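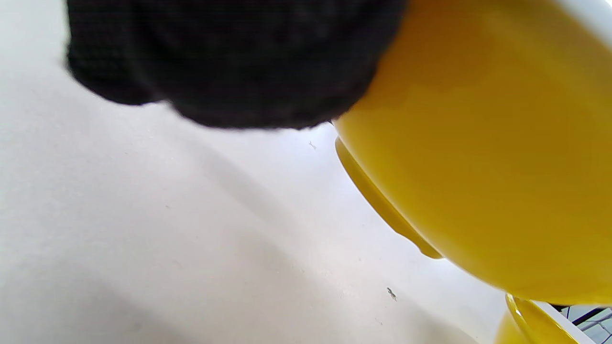

Forty-one texts. That's how many landed on my phone the night of the Vanholm boil-water notice, and 2 of them were from the people who actually run the water. Everything else was neighbours, cousins, the hockey parents' chat, someone forwarding someone.

I don't blame the neighbours. People pass things on when they're scared, it feels like helping. What I blame is the gap. First notice came at supper. Next one, 6 hours later. In between you had a whole town with kids to bathe and bottles to make up and no word on whether you could even brush your teeth.

So the gap got filled. The plant was on fire. The plant was fine and it was a drill. Jesbridge had it too and was hiding it. A filter jug would do, a filter jug would kill you. By bedtime I'd read all of it and beleived about half, and I'm supposed to be the sensible one in our house. Didn't sleep. Got up twice to check the phone. Nothing new, checked again anyway.

My view, for what it's worth: a town that has nothing new to say should still say so. Every hour, on the hour. "No change, keep boiling, next update at nine." Costs nothing. Somebody has to type it, fine, type it.

I know the argument against. Send too many and people tune out, they mute you, then they miss the one that matters. Maybe. But they weren't muting anything that night, they were reading every scrap of rubbish going. Worry doesn't wait for the next press release.

And the app. We all got told to download Pyo last March, one place for every alert, posters at the library, the lot. Night of the notice it showed me a reminder about green bins. The old people on my street don't have it at all. My neighbour is past 70 and she got her news from the radio and from me banging on the door, and I had it wrong the first time. Told her just the drinking water. Had to go back and say teeth too, and dishes. She was shaking a bit. I did that, not some troll.
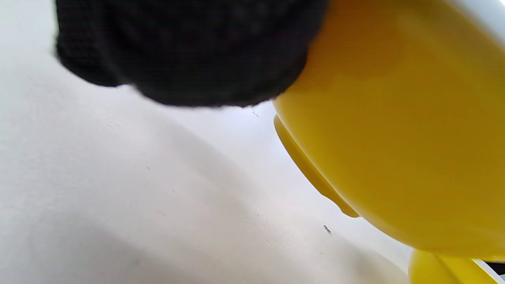 Grodach tried the hourly thing during their ice storm, a reader wrote in to say after my last column, and by midnight she'd stopped looking at the group chat because she knew when the next real message was coming. She said the messages were dull as paint and she'd never been so glad of anything. Her sister, two towns over, got nothing and was up til dawn.

Dull is what I want. A dull message at a known time, from the same number, in words my neighbour can follow. Then ring the landlines as well, and put it on the radio.

Council is reviewing the night's "communications response" now. I hope they ask how people felt as well as when the notices went out. The timeline will look ok on paper.

February 25, 2025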